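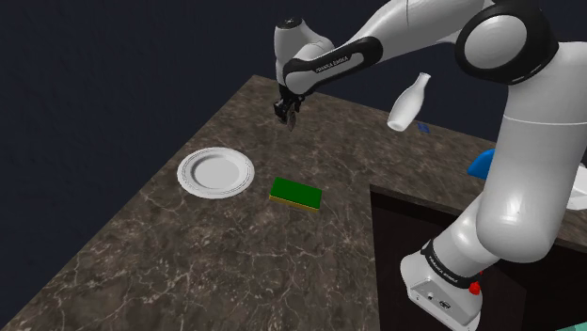 Chapter 4

Why Soap Works (and Water Alone Doesn't)

My first paying job was washing dishes in a hotel kitchen in Kustport, and I was terrible at it. I was sixteen, I wanted money for a bike, and I figured that anything could be cleaned if you blasted it with enough hot water. On my second night I was handed a roasting pan with a good half inch of lamb fat set hard in the bottom. I sprayed it. The fat melted, slid around, looked very promising, and then coated the whole pan, the sink, and my arms up to the elbows. When it cooled I had three greasy things instead of one.

The cook watched all this, squirted a little green detergent into the pan, and walked off. I scrubbed for maybe a minute and the fat just let go. I remember being annoyed! I'd been working so hard, and a teaspoon of something from a bottle had done the job for me.

This chapter is the explanation I wish I'd had that night. It leans on what you learned about polar molecules in Chapter 3, so if the words "partial charge" give you a slightly sinking feeling, go back and reread the last few pages of it first. I'll wait.

What you'll be able to do by the end

Explain why oil and water separate, using the idea of polarity.
Draw a surfactant molecule and label its two ends.
Describe how a micelle forms and what it carries.
Predict what hard water will do to a bar of soap, and to a bottle of detergent.

4.1 Water likes its own company

Water molecules stick to each other. You already know the reason: the oxygen end is a little bit negative, the hydrogen ends are a little bit positive, and the opposite ends of neighboring molecules attract. Those attractions are the hydrogen bonds we met in the last chapter.

Oil molecules are mostly long chains of carbon and hydrogen, and the charge is spread out pretty evenly along them. Put one in water and it has almost nothing to offer. The water molecules go on holding hands with each other, the oil gets squeezed together into droplets, the droplets bump into bigger droplets, and before long you've got a layer floating on top. Shake a jar of salad dressing and you can watch the whole thing happen while you set the table.

People often say that oil and water "repel" each other. I said it for years, and I still catch myself at it, but it's misleading. There's a weak attraction between them. The attraction of water for water is so much stronger that the oil gets left out.

Hot water helps some, mainly by melting solid fats and making them runnier. It doesn't make the fat dissolve. (See under: my roasting pan.)

4.2 A molecule with two minds

Now for the green stuff. The working ingredient in any soap or dish detergent is a surfactant, which is short for "surface-active agent." A surfactant molecule is long and thin. One end, the head, carries a charge or is strongly polar, and gets along beautifully with water. The rest of it, the tail, is a hydrocarbon chain that looks a whole lot like a piece of oil.

I draw mine as tadpoles, and you're welcome to do the same in your homework. Round head, wiggly tail. Write "water-loving" next to the head and "oil-loving" next to the tail. The proper terms are hydrophilic and hydrophobic, and you'll need them for the review questions, but tadpoles will get you a surprisingly long way.

Drop some of these into a greasy pan and the tails bury themselves in the fat while the heads stay out in the water. Scrubbing breaks the fat into smaller bits, and each bit gets its own coat of tadpoles, heads facing out. That little package is called a micelle. From the outside it looks like something water can deal with, so the water carries it off down the drain.

4.3 The Purley problem

I grew up with soft water and never gave it a thought until I moved to Purley, where the tap water comes up through limestone. My first water report there listed the hardness at 300 milligrams per liter, and my bar of soap simply would not lather. It left gray scum around the tub and a dull film on my hair. My sister, back home with a reading of 78, thought I was exaggerating until she came to stay.

The trouble is calcium. Calcium ions carry a double positive charge, and they grab on to the heads of ordinary soap molecules two at a time. What forms doesn't dissolve, so it drops out of the water and lands on your bathtub. Most modern detergents are built with a different kind of head, one that calcium doesn't tie up nearly so easily, and we'll compare the two structures side by side in Section 4.5.

Try it at home

You'll need two clear jars with lids, some cooking oil, tap water, and dish detergent. Half fill both jars with water and add a spoonful of oil to each. Add a few drops of detergent to the second jar only. Put the lids on, shake both for the same length of time, and set them side by side. Sketch what you see right away, then again after ten minutes, then after an hour. Keep your sketches, we'll come back to them in 4.4.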